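Unit 6: Hand-held gripper kits. Assessing a supplied product before purchase

Course notes, P. Cirillo
Revised 12 Jun 2022

6.1 Purpose of the unit

The previous unit dealt with teleoperated arms. These notes deal with the hand-held gripper kit: a gripper body carried by a person, fitted with a camera and fingers that match those of the robot which will later do the task. The operator performs the task by hand and the kit records it. No arm is needed on site.

Such kits are now offered complete by several suppliers. We use the Rillar kit from Zonness as the worked case, with the Mumumton kit brought in for comparison where the two differ. Students are expected to be able to read a supplier's data sheet, set out an acceptance test, and write a short recommendation. The format for the recommendation is in 6.7.

6.2 What is supplied

The Rillar kit comes in one case. It holds two gripper bodies, a set of spare fingers, a printed calibration board, charging leads and a licence for the Sleiman processing software. The licence covers one workstation. A second workstation needs a second licence, which the quotation does not mention unless the buyer asks.

The Mumumton kit holds a single gripper body and has no processing software. Its recordings are written in an open format and may be processed with whatever the buyer already has. Its price should be compared with half a Rillar kit only after the cost of software has been added.

6.3 Optics and field of view

The camera on a hand-held gripper nearly always has a fisheye lens. A wide view is needed for two reasons. The fingers and the object must both stay visible during the grasp, and enough of the room must be visible for the position of the gripper to be worked out from fixed features such as door edges, ceiling beams and light fittings.

The price of this is distortion. Straight edges near the border of the image circle are drawn as curves, and the corners of the sensor outside the circle carry no information. The processing software must hold a lens model for the individual camera. A generic model for the lens type is not adequate at the border, where errors are greatest.

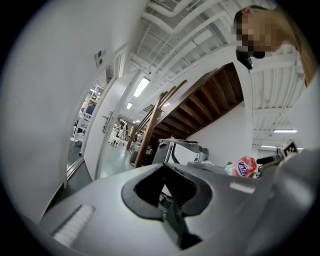 Fig. 6.1. Wide-angle view from a hand-held gripper, with a checkered marker on the arm at right.

For tracking, the figure should be read with the following in mind. Ceiling beams, pipes, the door and the staircase give a large number of strong edges at different depths. A room of this type is easier to track in than a plain one. Light fittings are useful as features but may saturate; exposure should be fixed before recording, and checked with the lens tilted upwards as well as down at the bench.

People within view are a separate matter. A wide lens held low will take in faces. Any recording that leaves the department must have faces obscured, as in the figure, and the buyer should ask at what stage the supplier's software does this. Sleiman does it at export. The raw files on the card are therefore unprocessed and must be stored accordingly.

6.4 Finger markers

Finger opening is measured optically. A small square marker with a black-and-white pattern is fixed to each moving part, and the software computes the opening from the distance between markers. There is no encoder and no wiring to the fingers.

Points to check on delivery:

Marker flatness. A lifted corner gives a false distance.
Marker finish. A matt print is required. Gloss prints fail under strip lighting.
Visibility. Each marker must remain in view from fully open to fully closed.
Replacement. Ask whether markers are sold singly or only as a set.

Where one marker is lost, Sleiman assumes symmetrical motion and estimates the opening from the other. This is acceptable for short gaps. The log records such frames with a flag, and the proportion of flagged frames should be quoted in any test report.

6.5 Acceptance test

The department's test of the Rillar kit used a bench task: pick up a light packaged item, move it across the bench, set it down, release. Two operators took part. Neither had used the kit before.

Recordings attempted: 209
Recordings accepted by the software: 194
Recordings rejected: 15

Of the rejected recordings, most were lost to tracking failure at the start, where the operator had begun to move before the software had a fixed position. The supplier's manual asks for a slow sweep of the room first. The instruction is on the last page and should be on the first.

The Mumumton kit was not put through the full test. It was used for 130 recordings of the same task, processed with the department's own tools. The acceptance figure is not given, as the criteria for rejection were different and a comparison would mislead.

6.6 Handling

Both bodies are rigid plastic shells with the grip below the camera. The Rillar is the larger of the two. Operators with small hands reported strain in the thumb in long sessions, and the trigger return spring is stiffer than it needs to be. Zonness offers a lighter spring on request.

Finger pads are treated as consumables. Inspect the surface before each session and replace the pads in pairs. Do not clean them with solvent.

6.7 Written exercise

Write a recommendation of no more than two pages to a laboratory that already owns one robot arm and has no processing software. State which kit should be bought, and in what quantity. Include licence costs, spare fingers and markers. Give the acceptance test you would require before payment, with a stated pass level, and say who bears the cost of a return.

Bring the marker drawings from Unit 5 to the practical in June.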